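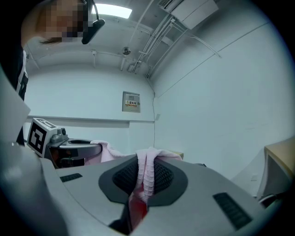
*Rosa Handtuch, in weichen Falten gefasst*

Handtücher falten kann jeder, dachte ich auch. Dann bin ich in eine Wohnung mit einem einzigen schmalen Regal gezogen, und seitdem falte ich auf Drittel. Meine Freundin Alžběta Danko schwört zwar aufs Rollen, aber bei mir kullert dann alles raus, sobald ich die Tür aufmache!

## Was du brauchst

- Handtücher, vollständig trocken
- eine glatte Fläche, Tisch oder Bett (Tisch geht besser)
- ein Maßband, nur fürs erste Mal

## So falte ich

1. Handtuch an zwei Ecken der kurzen Seite nehmen und einmal kräftig ausschütteln. Ruhig zweimal, Frottee verzieht sich auf der Leine gern.
2. Der Länge nach auf den Tisch legen und von der Mitte nach außen glattstreichen. Etikett nach oben.
3. Die linke Längsseite zu zwei Dritteln über das Tuch schlagen. Nimm die Kante dabei zwischen Daumen und Zeigefinger und zieh sie leicht stramm, sonst wirft der Stoff innen Wülste.
4. Die rechte Seite drüberklappen. Jetzt hast du einen langen Streifen, bei meinen Handtüchern ist der 18 cm breit.
5. Den Streifen einmal quer halbieren, Ecken aufeinander.
6. Noch einmal quer falten, bei großen Duschtüchern lieber in Drittel.
7. Mit der runden Kante nach vorn ins Regal legen.

## Wenn es schief wird

Meistens liegt es an Schritt 3. Aufklappen, glattstreichen, neu anfangen – geht schneller als das ewige Gezuppel am fertigen Päckchen. Bei älteren Handtüchern ist oft die Bordüre eingelaufen, da richte ich mich nach der Längskante und lasse die kurze Seite halt ein bisschen krumm.

Mein Regal (ein Lumton, 34 cm tief) fasst so zwei Stapel nebeneinander, Gästehandtücher kommen obendrauf. Waschlappen falte ich nur einmal in der Mitte, mehr Geduld habe ich freitags nach der Wäsche wirklich nicht. Spannbettlaken kommen im August dran, da muss ich selbst noch üben.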